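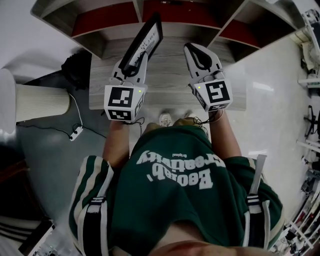

May walkthrough of the Undthorpe Street community workshop, done by me with Deisy Lozano holding the other end of the tape measure. I do this twice a year and I always start with clothes, before I even look at an outlet, because clothes are what get caught in things. The green jacket with the striped sleeves is a good one to talk about: the fit is loose, so I'd want it zipped and tucked or hung up before anybody goes near the drill press, but the forearms are bare, and that part I like. Okay, on to the list!

1. Exits and aisles
Front door: OK. Opens all the way, sign lit.
Back door: FIX. Somebody stacked lumber against it again (I moved the worst of it, please don't put it back). Main aisle measured 30 inches at the tightest spot by the Kwiatkowski bandsaw, and I want 36, so the scrap bin has to go somewhere else.

2. Fire extinguishers
Front: OK, needle in the green, tag current.
Finishing corner: FIX. Needle's fine but the pin seal is missing. Alun Owen is taking it in to be checked and there's a loaner on the hook.

3. Electrical
Outlets along the north wall: OK.
Extension cords: FIX, 2 of them. One has a nick near the plug, so I cut the end off and tossed it. The other is the skinny brown household kind, and it was running the shop heater - please, please no.

4. Machines
Bandsaw guard: OK.
Drill press: OK, though the chuck key was left in. I took it out and hung it on its string.
Ekix bench grinder: FIX. Tool rest gap is too wide, should be an eighth of an inch or less. Tagged out until So-ying Lui has a chance to adjust it.

5. Finishes and rags
Flammables cabinet: OK, closes and latches.
Oily rag can: FIX. Lid doesn't drop shut by itself anymore. Tsung-han Lui thinks it's just a bent hinge. Lay used rags flat outside to dry for now.

6. First aid and eyewash
Kit: restocked, except we're low on the big bandages.
Eyewash: OK, ran it for a few minutes and it came out clear.
Safety glasses: plenty, but half are scratched up. Paraschiva Enache is adding new ones to the Dolley order.

Recheck on all the FIX items before the June open house. Grinder stays off until its tag is gone.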